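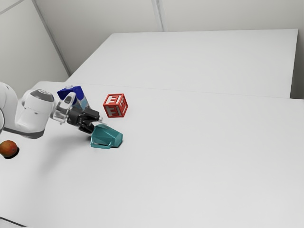 Remote driving demos in the simulator: arm keeps shoving the object before I can close the fingers

Asked in: Teaching by demonstration > Simulated arms

Hi all, long-time reader and first-time asker, so please be gentle with me. I've been learning to record demonstrations in the Wosteck simulator since August, mostly in the evenings after the kids are down, and I've hit a wall that I can't seem to talk myself through.

My setup is pretty ordinary. One arm, a two-finger gripper, white tables, a handful of objects to practise on. I drive it with a handheld controller, so wherever my hand goes the gripper goes, and the trigger opens and closes the fingers. The task is to pick up the teal thing that's lying on its side and move it to the back table. Sounds easy! With the red letter block I can do it nearly every time, I just come down over the top, squeeze and lift. With the teal one I come in on an angle, everything looks lined up, and then one finger touches it a bit early and it skids off across the table. I chase it, it skids again, and by the time I've got hold of it the recording is three times as long as it ought to be and full of me dithering.

So far I have 31 recordings that I'd call finished, and I'd be comfortable showing another human being maybe half of them. My questions, I suppose, are these. Is it okay to keep the ones where I chase the object, seeing as I do get it in the end? Is there a trick to judging depth when you're looking at a flat screen? And should I be moving the object between recordings, or leaving it in the same spot until I get better at it? I've been leaving it, partly out of cowardice.

I did try slowing the whole thing down in the settings, but then my hand gets tired and wobbly and that shows up in the recording too. Any help hugely appreciated, and sorry for the essay.

Answer 1 (accepted by the asker)

Welcome, and please don't apologise, we've all chased something across a table in here. I went through the same thing when I started with Andau, which is a different program but near enough for this, and what sorted me out was changing how I approach the object. The grasp itself was fine.

Coming in on an angle means you're travelling forward and down at the same moment, so any small error in depth ends with a finger bumping the side. Try splitting it up. Bring the gripper over the object with the fingers open, well clear of it, and stop there. Turn the wrist until the fingers sit either side of the narrow part. For something tapered that's lying down, I grab across the taper, closer to the middle than the tip, because squeezing right on a slope tends to pop it out like a wet bar of soap. Then go straight down, pause for a breath, and close.

For depth, add a second view if your version lets you. I keep one from the side, low, almost level with the tabletop, and glance at it only on the way down. If you're stuck with one view, watch the shadow under the object and where the fingers sit against it. It's not perfect with soft lighting but you do get an eye for it.

About keeping the messy ones, I'd sort them into two piles. A recording where you miss once, back off cleanly and try again is worth having, as it shows the arm how to recover. A recording where you bulldoze the thing for half a minute mostly teaches bulldozing. I kept a lot of the second kind in my first set and ended up with an arm that gave everything a friendly nudge before picking it up. It took me ages to work out that it had learned it from me.

And yes, do move the object! Small shifts at first, a bit left, a bit closer, a quarter turn. If it's always in the one place you'll get an arm that reaches for that place whether there's anything there or not. I'd aim for 90 good ones with the position changing a little each time, and I wouldn't do more than 10 in a sitting, as mine go noticeably sloppy after that.

On the tired hand, put your elbow on something. I use a cushion on the desk. Also see if there's a scaling setting, so a big movement of your hand makes a small movement of the gripper. That's different from slowing everything down and it's much kinder on the shoulder.

Answer 2

Just record more. We did 2,937 for our Hafstein project at Stilville and the bad ones wash out. Don't overthink it.

Answer 3

I'd go along with most of the first answer, but one thing to check before you blame your own driving: have a look at the friction on the object. Some of the ones that come with the simulator are set very slippery and will slide if you so much as look at them. Drop it on the table and give it a gentle push with the closed gripper. If it keeps gliding after you stop, the number's too low, and no amount of careful steering is going to feel right. Compare it with your red block, which sounds like it behaves.

If you do change the friction, start your recordings again from that point. Mixing the old ones in with the new got me into a real muddle.

Comment from the asker

Thank you so much, all of you! I checked the friction on Thursday and it was in fact lower than the block's, so some of it wasn't me (some of it very much was). Stopping above and then going straight down has made the biggest difference. I've binned most of the old recordings, with a small pang, and I'm starting again with a cushion under my elbow. Does anyone know if the scaling setting gets saved with each recording, or do I need to write it down somewhere?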